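Projektbericht im Modul »Empirische Wirtschaftsforschung«, Betreuung: Maëlys Arnaud

# Sagen Frühindikatoren die Industrieproduktion voraus? Ein Versuch mit begrenztem Ergebnis

## 1 Ausgangsfrage

In fast jedem Konjunkturkommentar steht irgendwo, dass sich die Stimmung der Unternehmen »eingetrübt« oder »aufgehellt« habe und dass deshalb in den kommenden Quartalen mit weniger oder mehr Produktion zu rechnen sei. Wir wollten prüfen, ob dieser Schluss trägt, wenn man ihn auf eine kleine Region mit wenigen Industriebetrieben anwendet. Als Untersuchungsraum haben wir den Wirtschaftsraum Jendstead gewählt. Der Hauptgrund war banal: Für Jendstead gibt es eine vierteljährliche Unternehmensbefragung, deren Einzelantworten in anonymisierter Form für Lehrzwecke zugänglich sind.

Unsere Erwartung war von Anfang an gedämpft. Stimmungsindikatoren werden gern an den Wendepunkten vorgeführt, an denen sie richtig lagen. Über die Quartale, in denen der Index fiel und die Produktion trotzdem stieg, liest man wenig.

## 2 Daten

Die Befragung umfasst 17 Quartale und insgesamt 2.564 ausgefüllte Fragebögen. Das klingt nach viel. Für eine Zeitreihenanalyse zählt aber die Zahl der Quartale, und die ist klein. Jeder Satz in diesem Bericht, der nach einem gesicherten Zusammenhang klingt, sollte mit diesem Wissen gelesen werden.

Gefragt wird nach der aktuellen Geschäftslage, den Erwartungen für die nächsten sechs Monate, dem Auftragsbestand und den Lagern. Die Antworten sind dreistufig (besser, gleich, schlechter). Aus den Anteilen haben wir Salden gebildet, also den Anteil der positiven minus den Anteil der negativen Antworten. Unternehmen mit »gleich« fallen dabei heraus, obwohl sie in den meisten Quartalen die größte Gruppe stellen.

Drei Probleme sind uns schon beim Einlesen aufgefallen:

- Der Teilnehmerkreis wechselt. Nur 52 Betriebe haben in allen Quartalen geantwortet.
- Die Frage nach den Lagern wurde zwischendurch umformuliert. Vorher hieß es »Bestand an Fertigwaren«, danach nur noch »Lagerbestand«. Ob ein Betrieb seitdem auch Vormaterial und Kleinteile mitzählt, lässt sich aus den Antworten nicht ablesen.
- Die Produktionsreihe, gegen die wir testen, wird nachträglich revidiert. Wir haben den letzten verfügbaren Stand verwendet und damit Informationen, die ein Prognostiker damals nicht hatte.

Der letzte Punkt spricht eher zugunsten der Indikatoren oder gegen sie, je nach Richtung der Revision. Wir konnten das nicht klären.

Die Lagerfrage hat uns mehr Zeit gekostet als alle anderen. In der Theorie sind steigende Lager ein Warnsignal, wenn sie ungeplant sind, und ein Zeichen von Zuversicht, wenn der Betrieb bewusst vorhält. Der Fragebogen unterscheidet das nicht. Bei der Karnico, einem Zulieferbetrieb, mit dessen Einkauf wir im August sprechen konnten, wurden die Bestände nach Lieferengpässen absichtlich erhöht. Im Datensatz sähe ein solcher Betrieb genauso aus wie einer, dem die Kunden weglaufen.
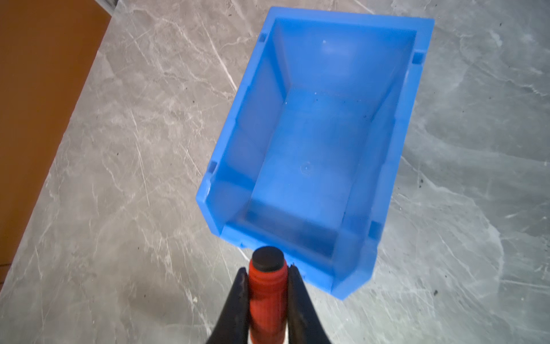 ## 3 Vorgehen

Wir haben zunächst ein einfaches Vergleichsmodell geschätzt, das die Produktionsveränderung nur aus ihrem eigenen Vorquartalswert erklärt. Danach kam jeweils ein Saldo hinzu, erst ohne und dann mit einem Quartal Verzögerung. Für die Prognosegüte haben wir die letzten 4 Quartale zurückgehalten und die mittleren absoluten Fehler verglichen.

Auf umfangreichere Modelle haben wir verzichtet. In der Zwischenpräsentation wurde vorgeschlagen, alle Salden gemeinsam mit mehreren Verzögerungen aufzunehmen. Dann hätten wir fast so viele Parameter wie Beobachtungen gehabt, und die Anpassung wäre hervorragend und wertlos gewesen.

## 4 Ergebnisse

Die Erwartungskomponente, also gerade der Teil, der in der Berichterstattung am meisten Aufmerksamkeit bekommt, verbessert die Prognose nicht. In den zurückgehaltenen Quartalen war der Fehler mit Erwartungssaldo sogar größer als ohne. Die Betriebe haben in dieser Zeit durchgehend pessimistischer geantwortet, als es die spätere Produktion nahelegt.

Der Auftragsbestand schneidet besser ab. Der Koeffizient hat das erwartete Vorzeichen, und der Prognosefehler sinkt. Der Vorsprung hängt allerdings stark an einem einzigen Quartal. Lässt man es weg, bleibt davon kaum etwas übrig.

Für die Lager finden wir keinen stabilen Zusammenhang. Vor der Umformulierung ist das Vorzeichen negativ, danach positiv. Man könnte sich dazu eine Geschichte über veränderte Lieferketten ausdenken, und eine Zeit lang stand sie in unserem Entwurf. Wir haben sie gestrichen, weil die geänderte Frage als Erklärung genügt.

Beschränkt man die Auswertung auf die dauerhaft teilnehmenden Betriebe, ändern sich die Aussagen nicht grundsätzlich, die Salden schwanken aber weniger. Ein Teil der »Stimmungswechsel« im vollen Datensatz dürfte also ein Wechsel der Antwortenden sein.

## 5 Vergleich mit Trolotthorpe

Zur Kontrolle wollten wir dieselben Modelle für den Nachbarraum Trolotthorpe schätzen. Dort fehlt die Frage nach dem Auftragsbestand. Für die Erwartungen ergibt sich dasselbe Bild wie in Jendstead, nämlich kein Nutzen für die Prognose. Beide Räume haben allerdings zum Teil dieselben Großkunden, sodass wir das nicht als unabhängige Bestätigung werten.

## 6 Einordnung

Hamel hat in seiner Masterarbeit an unserem Lehrstuhl für denselben Raum einen deutlichen Vorlauf der Erwartungen gefunden. Er arbeitet mit geglätteten Reihen. Glättet man über mehrere Quartale in beide Richtungen, gelangt Information aus der Zukunft in den Indikator. Mit seiner Glättung können wir sein Ergebnis weitgehend nachbilden, ohne sie verschwindet es.

Daraus folgt nicht, dass Befragungen nutzlos sind. Mit unseren Daten lässt sich der behauptete Vorlauf nur nicht zeigen, und wer ihn für eine Region dieser Größe behauptet, müsste längere Reihen vorlegen.

## 7 Offene Punkte

- Schätzung mit den Erstveröffentlichungen der Produktionsreihe, sobald diese vorliegen
- Gewichtung nach Beschäftigten (bisher zählt jeder Betrieb gleich)
- Rückfrage bei der Befragungsstelle zum genauen Zeitpunkt der Umformulierung; bisher ohne Antwort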